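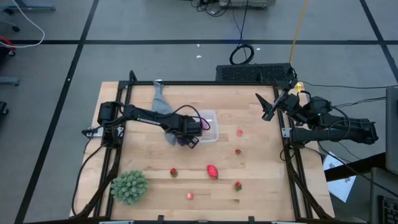 Two-arm cell, left gripper over the gray cloth, strawberries still on the table.

Violeta Pereyra, Aug 1, 2021

1/ Moved the grasp planner in Letach off the control thread this week. It used to block while scoring candidates, and the arms held their last setpoint until it came back.

2/ Worst stall in the old logs was 440 ms. Planner now writes to a double buffer and the controller reads whatever is newest — no locks on the hot path.

3/ Cloth is the hard case. The segmenter splits one fold into two objects and the planner scores both. Merging masks by depth continuity fixed 27 of the bad frames. 13 still fail, all at bunched ends.

4/ Both arms share one collision model, so a stale pose on the parked arm costs the other one reach. Timestamp check goes in next.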